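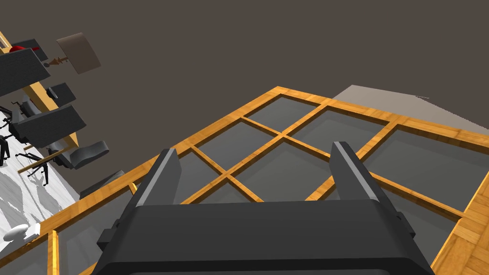 Figure 5. Lattice panel with wooden frame and dark gray panes.

Section 5. Installing a Menel Divider Panel

5.1 Before you begin

This section covers the fixed mounting of a single Menel divider panel between a floor track and a ceiling track. For panels that slide, refer to Section 6. For panels joined at a corner, refer to the Florley Corner Kit leaflet supplied with the kit.

The panel must be stored flat in the room where it will be installed for at least two days before work begins. Leave the wrapping open at both ends during this time. The room should be heated or cooled to its normal level.

Check the contents of the hardware bag against the packing list. Report missing parts to the place of purchase before opening the inner bag of screws. Opened bags cannot be exchanged.

CAUTION: Two adults are required to lift the panel. Do not lift it by the cross bars.

5.2 Marking the position

1. Choose the line on which the panel will stand. Keep a clearance of 54 mm from any heater, radiator or baseboard unit.
2. Mark the line on the floor with a pencil and a straightedge.
3. Transfer the line to the ceiling with a plumb bob or a laser level.
4. Measure the height from floor to ceiling at both ends of the line. If the two measurements differ by more than 5 mm, fit the Imari leveling strip under the floor track.

NOTE: Do not drill into floors with embedded heating. Use the adhesive track instead (order code 191).

5.3 Fitting the tracks

1. Place the floor track on the marked line with the open side facing up.
2. Mark the screw holes, remove the track and drill the holes.
3. Fasten the track. Tighten the screws by hand only.
4. Repeat the procedure for the ceiling track, with the open side facing down.

CAUTION: Locate all wiring and pipes before drilling. The supplied wall plugs are suitable for solid ceilings. Hollow ceilings require spring anchors, which are sold separately.

5.4 Raising the panel

1. Stand the panel next to the floor track, with one person at each side rail.
2. Raise the top edge into the ceiling track.
3. Lower the bottom edge into the floor track.
4. Insert a locking wedge at each end and press until it clicks.
5. Check the panel with a level. Small errors may be corrected by turning the adjusting screw in the left wedge.

5.5 Finish and cleaning

Wipe the wood with a soft, slightly damp cloth and dry it at once. Majali wood oil may be applied once a year. Keep oil and polish away from the panes.

Revised 4 February 2026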